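4.3 Fault during tabletop trials

On run 13 the left hand stopped responding during a grasp attempt and the arm kept moving for 516 ms before the Curen controller cut drive power. The limit in our risk assessment was 8 ms. Lavanya Warrier traced the delay to a watchdog thread blocked by the logging process — both shared one queue. The thread now has its own queue and elevated priority. Seven repeat runs were completed without a late stop, but the emergency stop relay has yet to be tested under load. 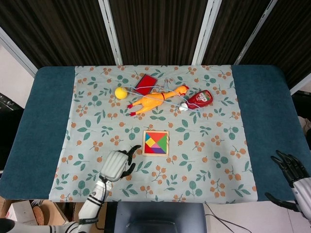

Figure 7. Tabletop workspace with both hands, tangram and loose objects.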